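Plitar G4 two-finger gripper, simulation model pack
Gomirov Robotics parts and models

Status: on sale again, with a hold notice. Read before you download.

What you get
Gripper model, joint limits, finger pad contact settings, one tabletop test world. Runs headless or with the viewer open. Single seat or lab license, same files.

Fault notice, pack revision 64
Pads can lose grip force while the fingers still report closed. No error, no warning in the log. The controller thinks it has the part. It doesn't, or not for long.
First reported by Iresha Selvanayagam at Pathirana, who was running pick tests with a ball and got 83 bad releases out of 300. Same grip command every time. We got it too once we used her step size.

Cause: contact settings on the pad get reset when the world reloads. Friction goes back to the default, and the default is way too low for anything smooth or round. Boxes mostly hold so it got past our own checks. Sorry about that one.

Who is affected
Anyone on revision 64 who reloads the world between runs. If you start fresh each time you are probaly fine, check anyway.

Do not use results from 64 to set grip force on a real arm. We mean it. A part dropped from height next to a person is a safety matter, and a low force that "passed" in sim is how you get there.

Test world, red ball over the wooden table:

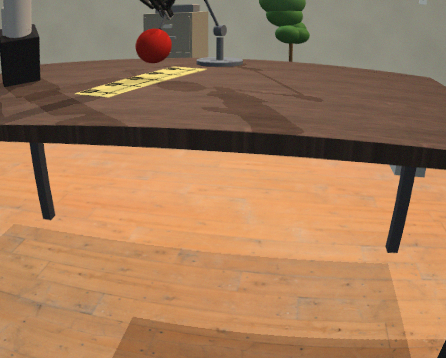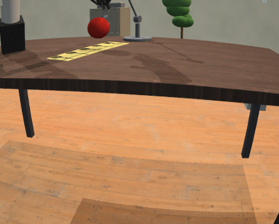
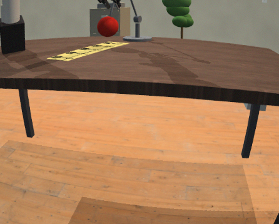
What to do
Stop, reload, print the pad friction value. If it reads as default you have the fault.
Set it by hand after every reload until you've moved to the new revision.
Re-run any pick test you care about. Old logs wont tell you, the closed flag is wrong in all of them.

Fixed revision is in your downloads, no charge, license carries over. Allow 4 minutes for the first load while it rebuilds the contact tables. Skosance users need the seperate plugin build, that one comes in March.

Refunds on revision 64: write to Tove Bundgaard at the parts desk with your order number. Lab licenses too.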